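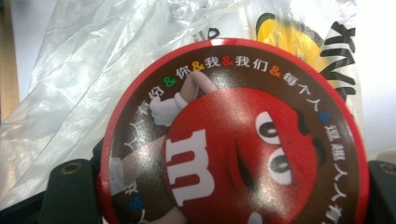 *Coloured ampersands between Chinese words on a badge.*

# Week 2: The ampersand and its relations

Notes by Radek Krajčí for the evening lettering course, January 22, 2018

Welcome back, everyone, and thank you for braving the heat. A few of you wrote to say you'd missed the part last week where I went on (and on) about spacing, so I've put that on a separate sheet and we can get straight into my favourite character on the keyboard.

## Where it came from

The ampersand started life as the Latin word *et*, meaning "and". If you write a capital E and a small t quickly, many times a day, with a pen you don't much like lifting, the two letters begin to lean on each other and eventually join up. Early joined forms turn up in Roman handwriting, including on the walls of Pompeii, and scribes kept reshaping them for centuries afterwards. In a good many italic typefaces you can still pick out the E and the t quite easily. In the upright ones you usually need to squint a little, or be told.

The name is much younger. Schoolchildren used to recite the alphabet with "&" tacked on the end, and any letter that could also be a word by itself was introduced with *per se*, "by itself". So the end of the recitation went "and, per se and", and if you say that at the speed of a bored eight-year-old you'll hear exactly what happened!

## The rival sign

There was another shorthand "and", the Tironian *et*, which looks rather like a 7. It comes from a Roman system of shorthand and was enormously popular with medieval scribes, who sprinkled it through Latin and Old English manuscripts alike. You can still see it on signs in Ireland, where it stands for *agus*. Terence Fairclough brought in a lovely snap of a parking sign last term and I'm hoping he'll bring it again. 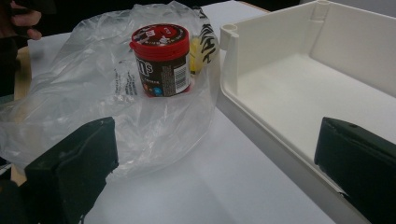

Once printing arrived, both signs had to be cut in metal, and the ampersand did very nicely out of it. Punchcutters seem to have enjoyed themselves, and even a sober, bookish roman face would often be given an italic ampersand with a big looping tail. That's why designers sometimes borrow the italic one for a title set in roman. It's a perfectly respectable trick, though please do it only once on a page.

## Using it without annoying people

In running text, write "and". Keep the ampersand for names of firms, for headings where space is tight, for tables, and for pairs that people think of as one thing (R&B, B&B). When you credit writers, follow whichever style guide you've been given, as some want the sign inside brackets and the word outside them.

Spacing matters too. Between full words, leave a space either side. Between initials, close it up. At large sizes a full word space can look like a missing tooth, so nudge things in until the sign belongs to both its neighbours.
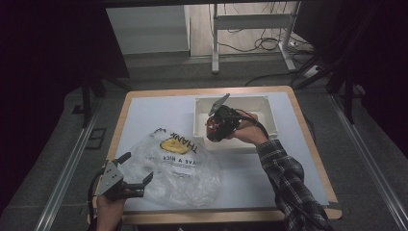

Photo: Ghizlane Kabbaj

## For next week

Please fill 2 sheets with ampersands in pencil, at least 22 in all, starting from a plain E and t and letting them drift together as you go. Don't rub any out; the wobbly ones are useful. Then choose one pair of words and draw it large, about the width of your page.

Said Bennani asked whether felt pen is allowed. It is, on the large drawing.

Paper is in the cupboard behind Ashraf's desk, and the spare pencils are in the tray underneath.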